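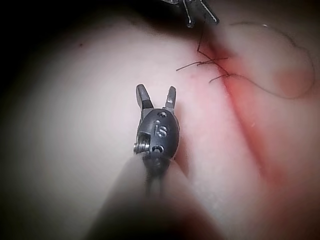
Notes on the revival of The Salt Office

Home Writing Productions Archive Contact

The Salt Office was first performed in the former Bruson weaving hall, and it returned to that building in October for a short run under the direction of Corina Grecu. I attended three performances in my capacity as dramaturg to the original production, and I set down these remarks for those who have enquired about the changes to the text.

The second act has been reduced by two scenes. The inspector's letter, formerly read aloud in full, is now divided between the chorus and a single voice offstage, spoken by Larysa Zhuravel. I had reservations about this proposal when it was put to me in the spring. In performance it gave the act a steadier pace, and the silence before the bell was considerably longer than I remember it.
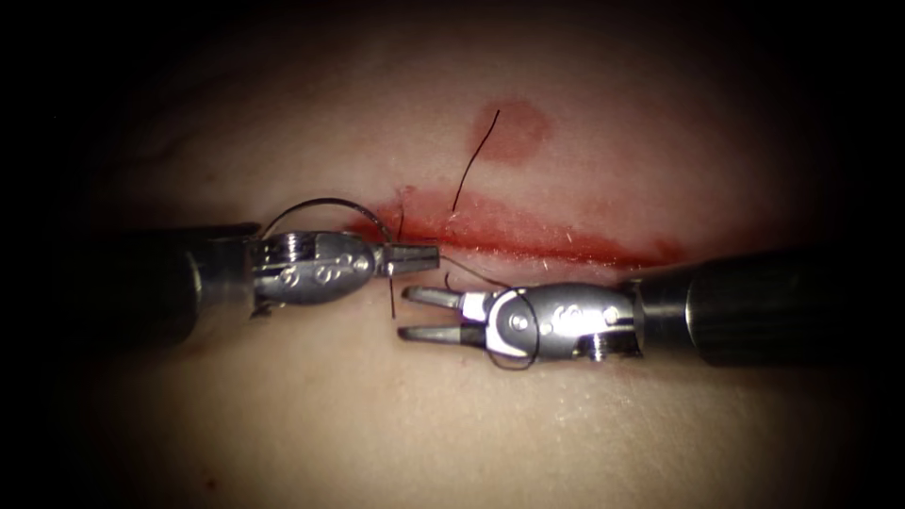

Page last changed: 4/11/23

Seating was arranged on two sides of the hall, with 145 places at each performance. Readers will recall that the first production used a raised platform at the north end. Its removal brought the actors onto the same floor as the public and required Joelle Twal to plan the lighting again from the beginning. Her design relied on low side light and very little colour - a marked departure from the amber wash of the earlier staging.

The translation remains that of Anca Tănase, with minor corrections. The word previously given as "warden" is now "keeper" throughout, in agreement with the author's notebook.

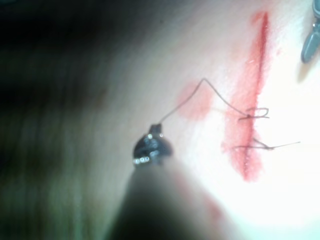 The same notebook also settles the order of the songs. The ferry song belongs before the weighing of the salt, and it has now been restored to that position. Smaranda Sandu sang it unaccompanied. On the second evening she took it a good deal more slowly, and I preferred that reading.

I should record one disappointment. The hall carries sound poorly at its western end, and several passages of the quarrel between the brothers could not be followed from the last row. Curtains were hung there after the opening, with modest effect.

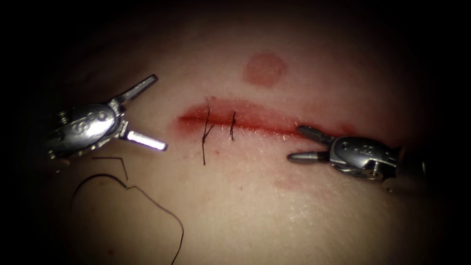 A further difficulty concerned the printed programme, which omitted the names of the four chorus members. A corrected sheet was placed at the door from the second performance onwards. Some 400 copies of the first printing had already been distributed, and those who hold one may write to me for the additional page.

The revised script will be deposited with the Sârbu reading room once the stage directions have been checked against the prompt book. Requests to consult it before then should be sent in writing.

Contact | Copyright the author, all rights reserved | Back to top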